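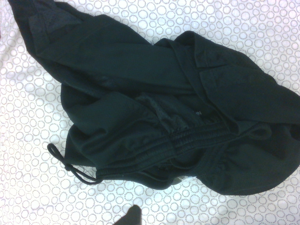
Sandamali Begum would rather have a slow operator than a fast one. A fast one, she told me, gets through more attempts in a morning and leaves you with recordings that no robot can learn from, full of grabs that were corrected before they finished.

Nuwan Bepari agrees with her up to a point. He runs the teleoperation work at Jotbridge, where clothes folding has been the main job since December. We spoke in the Holdale workshop, next to the bench where the operators sit.

"Sandamali reviews the recordings, so she sees the mess," he said. "I see the schedule. But she's right that you can't hurry with cloth. If you hurry with a block, the block moves a bit. If you hurry with a pair of shorts, you have a different pair of shorts."

The task starts with a garment in a heap. The operator moves a pair of hand controls, the arms follow, and everything is recorded: the joint positions, the gripper opening, the view from the wrist. An attempt ends when the garment is folded or when 65 seconds have gone by. Bepari set that limit himself and has been asked to change it more than once.

I asked him what makes one heap harder than another.

"Dark ones are hard," he said. "With black or very dark green you lose the edges. One layer lies across another and you have to work out from a bit of shine on a fold where the top one stops. The operator can do it because they have handled clothes all their life. What we want is for the choice they make to be in the data."

Waistbands help. The ribbing shows up even on dark cloth, and Bepari tells new operators to look for it first. Drawstrings don't help. A gripper can close on the string in place of the band, and then the whole garment comes up by a cord.

"We argued about drawstrings for weeks," he said. "Take them out, leave them in. Gayan wanted them out. I said people's laundry has drawstrings - so they stayed."

Gayan Gamage, who trains the models, still thinks the first set should have been simpler. "I would have started with towels and stayed on towels," he said when he came over to see what we were talking about. "You can add the strings later."

The set they have now is 701 attempts, recorded by 8 operators. Not all of it is used. Attempts where the operator paused for a long time are kept out of training, although Begum has asked for those to be looked at again, as some of the pauses come just before a good grasp.

Before remote control, the group tried guiding the arms by hand. Bepari liked it for some things. "You feel the weight, and you feel when the cloth catches," he said. "For wiping a table I would still do it that way. But your own hands are in every camera view, and with two arms you need two people who agree with each other."

Training a new operator takes 21 practice attempts, none of which are saved. Most people's trouble is depth. They stop too high, close on nothing, and go down again. Bepari has them bring the gripper in low beside the garment and wait there before they reach for it.

"Then pick one place and go to it," he said. "If it's the wrong place, let go cleanly and start the grasp again. A clean mistake I can use."

The next garments on the list are long-sleeved shirts. Gamage has asked for light colors.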